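The Fludow Shorts Are Getting a Proper Home Release

Okay, I've been waiting to type this one for ages. Netine has finally confirmed that Fludow, the stop-motion space series that used to pop up between the Saturday cartoons when I was a kid, is coming out as a full set on 10th June. All 144 shorts! I checked the announcement twice and then a third time on my phone in case my laptop was lying to me.

If you missed it the first time, each short runs 4 minutes and follows the crew of a mail ship called the Brellow, which never delivers anything to the right planet. I had a bunch of them taped off TV, with half a commercial for carpet stuck on the end of every single one, and my sister recorded over the good ones with figure skating (we're still not over it).

The set comes on four discs, and Netine says the picture has been cleaned up from the original film, though they've left the scratchy title cards alone. I'm so glad about that. There's also a new 70-minute documentary on how the thing got made, plus the lost Christmas episode, the one with the frozen post office that only aired once.
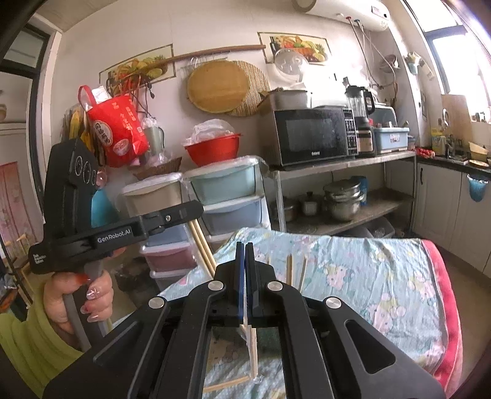
A reader signing in as Mikkelsen wrote to me right after the news broke to say that the Christmas one did get a second airing, very late at night in February, and that the ending had been trimmed to fit the slot. So maybe I need to fix my episode guide. Mikkelsen also wants to know if the set will have the longer ending, and I'd love to know that too, but the announcement just says "complete" and leaves it there.

Now the slightly annoying part. The first run is limited to 1000 copies with the fold-out map of the Brellow's mail route, and after that you get the plain case. I want that map! Preorders open through Netine's own store next week, and I haven't seen a price yet or any word on streaming. I've asked them about both, and about the February cut while I was at it, so I'll add whatever I hear back to this post.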